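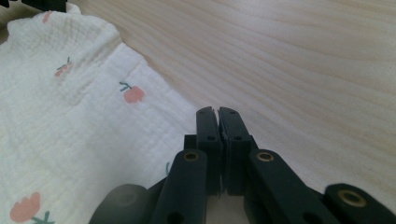
Nour Nseir

I want to ask about dry air in the apartment during winter. We moved to Dillville in November, and since the heating was started, my throat hurts every morning and my daughter gets small electric shocks from the door handle. The small meter in the bedroom shows 20 percent humidity at night. I would like to buy a humidifier, but I have only one free place for it, and it is on our table. The tabletop is wood, of a light color, and I am afraid that the mist will fall on it and leave marks which I cannot remove. A neighbor told me that bowls of water on the radiators are enough and that I should save my money. Is this correct? And if I buy a machine, which type is better, the one with cold mist or the one with a filter and a fan? Our rooms are not big. The tap water here is quite hard, the kettle gets a white layer after one week. Thank you in advance for your time.

Daso
bowls are fine, my grandmother did it all her life. also dry your laundry inside

Chin-lung Yuen

Dear Nour, I had the same problem in my first winter in Clivora, so I can tell you what I learned.

The bowls help only a little. The water evaporates too slowly for a whole room. I tried it for one month with two bowls and the meter did not move. Laundry works much better, and it costs nothing. If you hang one full load in the evening you will probably see the number go up. But please do not do it in a room with a cold outer wall, or you will get mold behind the furniture.

About the machines. The ultrasonic type makes a visible cold mist. It is silent and cheap, but with hard water it puts a white dust on everything near it, because the minerals go out together with the mist. You would have to use distilled water, and this becomes expensive and also heavy to carry home. The type with a filter and a fan gives no visible mist. The minerals stay in the filter, so you must change it from time to time, and you will hear the fan. With your water I would take this second type.

For your table: put the machine on a tray with a small edge, and put a folded towel under the tray. In my experience the worst marks do not come from the mist. They come from filling the tank, when some drops run under the base and stay there all night. So carry the tank to the sink, dry the bottom of it with a cloth, and only then put it back. If the wood is oiled and not varnished, be even more careful.

Try to keep the humidity near 40 percent. If you see water on the inside of the windows in the morning, it is too much, and you should turn the machine down. Empty the tank every day and wash it with a little vinegar each week, then rinse it well.

Avcı

I agree with Chin-lung about the filter type. I only want to add that you should check how hot your rooms are. We lowered the heating in the bedroom by two degrees and the air felt less dry already, before we bought anything. Also, a stool next to the table is a good place if the machine is not too big.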